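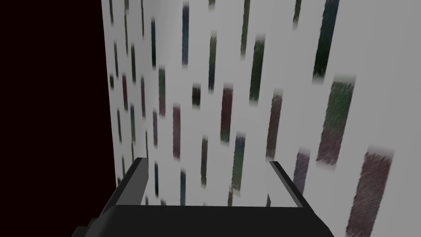
# Comparing wrist and body cameras before you compare grippers

This page covers the camera check we run in Stirkent before any gripper comparison on a two-arm robot. It takes most of a morning the first time and less than an hour after that. You will end up with a short list of arm poses and a note next to each one saying which camera is usable there.

We started doing this after a bad comparison. We had scored two finger sets on the same pick task, and the Mallero fingers came out well behind. When we went back through the runs, most of the lost picks began with the wrist camera pointed at bare wall. The controller had no object to work with, and the fingers got the blame.

## What you need

- Stirkent with the Chisholm apartment scene loaded
- A two-arm robot model with a parallel gripper on each arm
- One camera on each wrist and one on the body
- The Zodo controller, or any controller that can hold a pose and log joint angles
- A spreadsheet

Use the full Chisholm scene, with its wallpaper and furniture. There is a stripped version that loads faster, but its plain walls make every camera look better than it is.

## Step 1: Set the resting pose

Load the robot and send both arms to the resting pose. In Zodo the command is `home both`. Wait until the joint readout settles before you save anything.

Open the gripper fully and leave it open for the whole check. Closed fingers hide a different part of the view from open ones, and you don't want both cases mixed in one table. If you need closed-finger results, make a second pass and keep it on its own sheet.

Turn physics on but turn object randomization off. All cameras should be looking at the same room every time.

## Step 2: Save the wrist views

Move one arm through your test poses and save a frame from its wrist camera at each. We use 50 poses per arm. They come from logged task runs, so they are places the arm really goes. If you don't have logs yet, pick poses by hand along the reach path for your task and include a few at the far ends.

For each frame, write down three things:

1. Can you see both fingertips?
2. Is there anything in view that would tell you where the wrist is in the room?
3. How much of the view is taken up by a single flat surface?

The second question matters most. In the frame at the top of this page both fingers are in view and the gap between them is clear, so it passes the first question. It fails the second. Everything ahead of the fingers is patterned wall, and the left side is black. You could slide the wrist a good way along that wall and get something very similar back.

Repeating wallpaper is a known nuisance for feature matching. There is plenty of detail to match, and much of it matches in the wrong place. Our matcher returned 163 matches on one wallpaper frame and put the wrist in the wrong spot with high confidence. Mark frames like that as "pattern only" so you can filter them later.

The frame below does better. The wall pattern is still there and there is still a big dark area past the fingers, but there is also a framed black opening low on the wall, the line where the wall meets the gray surface, and a blue object at the left. We mark it "usable", since the opening alone gives four corners to work from.
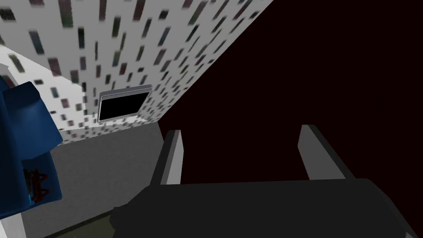

## Step 3: Check the dark areas

Both wrist frames have a large near-black region. Before you score them, find out what that region is in your own scene. It can be any of these:

- A real surface with no light on it
- A spot where the room model has no geometry
- Something beyond the camera's far clipping distance

Switch Stirkent to depth view and look at the same pose. A dark surface gives a normal depth value. Missing geometry gives the maximum value or nothing at all, depending on your settings. If the far clip is the problem, raise it and save the frame again.

Don't fix missing geometry by adding a light. It won't help, and it changes the shading on the fingers, so your earlier frames no longer match your later ones. Either patch the scene or drop the pose from the list. We dropped 6 poses for this reason and haven't missed them.

If you train on these frames, be stricter. A policy can learn that black on one side means "turn the wrist", and then it does odd things in a room with no black in it.

## Step 4: Save the body view

Now save a frame from the body camera at every pose you used in Step 2. Keep the same pose numbers. If your wrist frame is `L_014`, call this one `B_014`.

The body camera shows a lot more of the room. In the frame at the end of this step you get a door with a yellow frame, a strip of gray carpet, blue furniture on the right and pale floor beneath it, and both grippers are in view with the door between them. The same kind of wallpaper fills much of the upper half. It causes less trouble with a door set into it.

The cost is everything else in the view. The robot's own panels take up the bottom, and the grippers are small. You can tell that the fingers are open. You could not judge a finger gap of a few millimeters from it.

Look at the tilt as well. Ours is strong – the wall pattern runs diagonally across the whole view – and it was wrong in the robot model for months before we caught it. Compare the camera's mounting angle in the model with the angle on your hardware drawing. If the drawing calls for a tilt, leave it alone. If it doesn't, correct it now and save the body frames over again. The wrist frames are not affected.
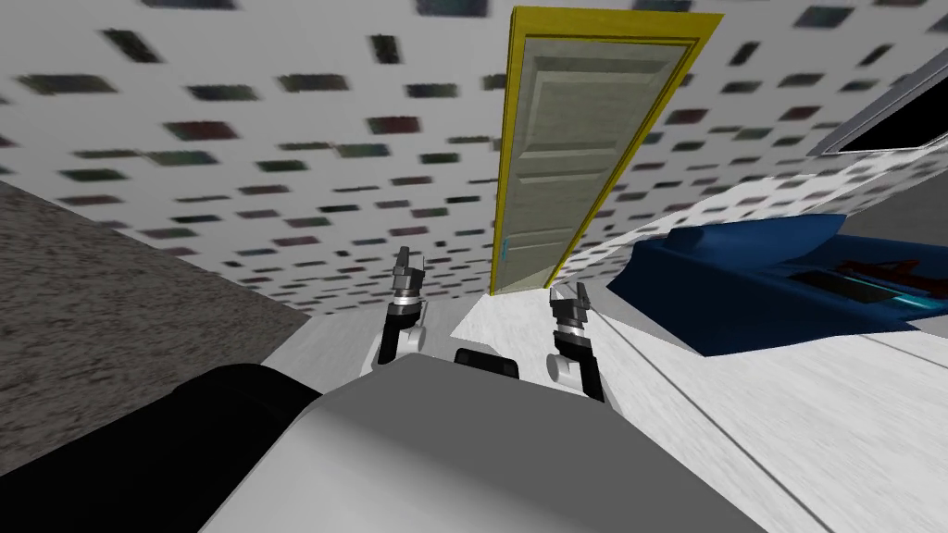 ## Step 5: Score the poses

Put the two sets side by side and give each pose one of four labels.

| Label | Meaning |
|---|---|
| Both | Wrist and body frames both usable |
| Wrist | Fingertips and a landmark visible at the wrist, body view blocked |
| Body | Wrist frame is pattern only or mostly dark, body view usable |
| Drop | Neither is usable |

Have two people label the set separately if you can. Where they disagree, use the lower label. Arguing about single frames takes longer than it's worth.

Expect a good number of "Body" poses near the walls. When the wrist gets close to a flat surface, that surface fills the view. Wider lenses help a little, but they also make the fingers take up more of the edges.

## Step 6: Run the gripper comparison

Start with the "Both" poses only. Run each finger set through the same poses in the same order, with the same random seed. We run nearly 1,000 grasps per set, which goes overnight on one machine.

Then run the "Wrist" and "Body" poses as separate batches. If a gripper does well on "Both" and badly on "Body", look at the camera before you look at the fingers. If it does badly on all three, the fingers are a fair suspect.

When we redid our own comparison this way in August, the Mallero set moved up to about level with the other one. It was still worse on thin, flat objects. Its fingertips are thicker, and they don't get under an edge as easily.

## Common problems

**The wrist frame looks right but the fingers are in the wrong place.** The camera is probably attached to the palm link in one model and the flange link in the other. Check the parent link in both files.

**The wallpaper shimmers between frames.** Texture filtering is off. Turn it on for all cameras and save again.

**Body frames don't match the wrist frames.** The arm was still moving when one of them was saved. Add a half-second hold in Zodo before each save.

**Labels change after a scene update.** Furniture moved. Rerun Steps 2 and 4 for the affected poses and keep the old sheet, with the scene version in its file name.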